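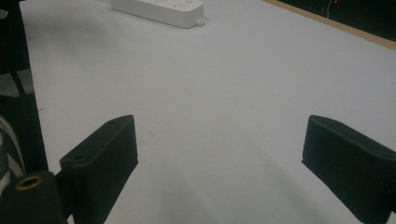 According to a reader at Bozsik, the April notes on surface coatings skipped the one thing a buyer needs, the curing schedule, and a visit to a plant that bakes its own panels would fill the gap. Fair enough. The notes below are from the Kunberg works, where Wimari coats and cures white melamine-free panels for desks and wall units.

Visit date: 2020-06-15

**Access and layout.** Entry is by the north gate. Visitors sign in, get ear protection and shoe covers, and follow a yellow line on the floor. The line runs the same way the product does: board store, sanding, primer, first oven, intermediate sanding, topcoat, second oven, inspection. Total walking distance is 200 meters. The tour went at the pace of the line, with two stops where the noise allowed talking.

**Sanding.** Boards arrive calibrated, but Kunberg sands them again on both faces. Dust extraction is ducted under the floor, so the hall is cleaner than most. The belts are changed by running hours, not by feel. The guide would not give the interval.

**Primer and first oven.** Primer goes on by roller in two thin passes. The first oven is a plain hot-air tunnel. Edges are the weak point: they take up more primer than the faces and are sealed by hand before the board goes in. A batch of rejected boards was stacked beside the tunnel, all with raised fiber along one long edge.

**Topcoat.** This is a matte white from Lumero, sprayed in a closed booth. Gloss is checked on every batch and the reading is written on the pallet card. The matte grade scatters light well and hides small waves in the board, but it burnishes if it is rubbed with a dry cloth. Wimari tells its customers to use a damp one. The same coating is sold in a satin grade that cleans more easily and shows more defects.
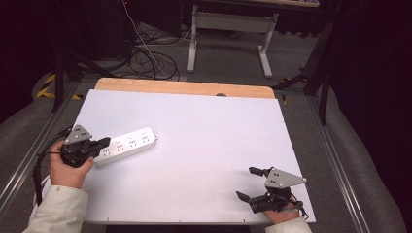 **Second oven.** The answer to the Bozsik question is here. The topcoat is held for 86 minutes, with a slow ramp at both ends. Shortening the hold gives a surface that passes the gloss check and fails the scratch check a week later. The oven is the bottleneck of the plant. It takes 128 panels per load, and everything upstream is timed to it.

**Inspection.** Panels are viewed under a low side light, then under a diffuse one. Pinholes show up in the first, color shift in the second. Panels with a single pinhole near an edge are cut down to a smaller size. Output is some 2000 panels per week after rejects.

**Open points.** No figures were given for solvent recovery. The scratch test method was named only as "in-house," so results can't be compared with other suppliers. A sample pack with both gloss grades was promised by mail, and the scratch results will be added here once it has been tested.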